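Filed under: Kitchen & Table, Out and About

The Gustano cookware works is on the edge of Trastley, past the garden centre. It opens to visitors in February, when the main furnace is at its quietest. Tours start at 10.30 and take 60 minutes. I booked through the factory shop and paid 7 pounds, which comes off anything you buy afterwards.

We began in the press room. Flat discs of steel go in at one end and come out as saucepan bodies, still without handles. The 20 cm pan is the one they make most of. It was too loud for questions, so the guide saved her talk for the corridor. From there you go through to the dipping line, where each pan is lowered into wet enamel, turned by hand and hung up to dry. The rims are done separately with a small brush.

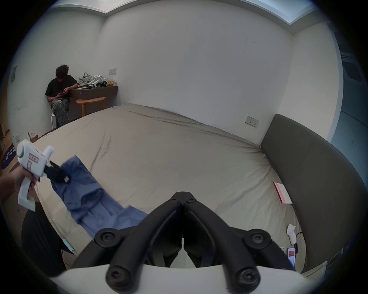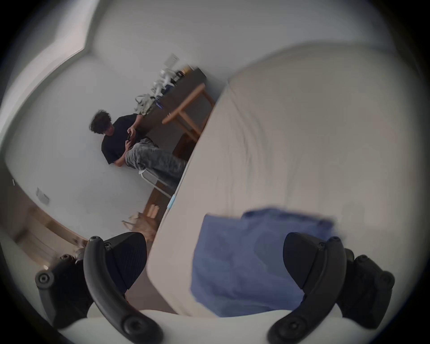

The kiln was the part I had come for. Pans travel through it on hooks and are left to cool on racks along the far wall. Each colour needs its own firing, and the dark blue Drodau range goes through twice. I have had a Drodau milk pan for years and the inside is still white, apart from one chip where I dropped it in the sink.

Checking is done at a long bench under strip lights. Anything with a pinhole or a thin patch goes to the seconds shelf in the shop, at 30 per cent off. I looked through most of it. The faults on the pie dishes were hard to find, while the colanders had obvious bare spots around the holes.

I bought a Wuisan roasting tin, the deeper one, and two mugs. The tin fits my oven with a little room at the sides. The lids are sold separately, and they had run out of the size I needed.

Parking is free but the yard is small. The tea room shuts at 3, and there are steps down to the kiln floor with no lift.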